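Kenaso hand-held gripper kit, two months on
Reviewed by Gonçalo Calado
Apr 7, 2024

Kenaso sells this as a hand-held gripper kit for recording household jobs, so a robot can learn them later. The box says it's ready in 10 minutes. Mine took most of an evening, and the manual was no help. I put it on bedding and towels, the stuff that usually shows these things up. 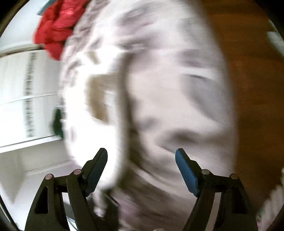
Jaws open, blue pads facing each other.

Move quickly and the recording smears badly. Kenaso's sales page promises 98 per cent usable footage – I'd like to know who was doing the folding. Slow down and it's much better, but then you aren't folding the way you would at home.

The grip is the good part. Thick, fluffy cloth bunches up between the pads and the jointed fingers close around it neatly enough. I'm less sure about thin sheets. The older Alden kit felt sturdier in the hand, though it cost more.

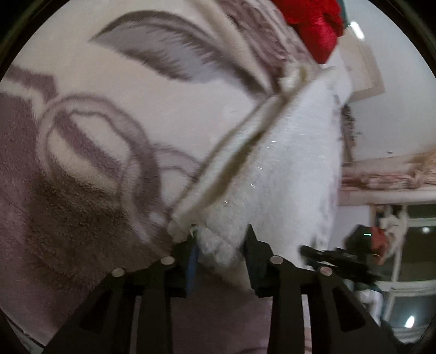
Can you buy spare pads?
Only in packs of 100, which is silly for a home user. I asked in March about smaller packs and I'm still waiting to hear back.

I'd hold off until the price drops.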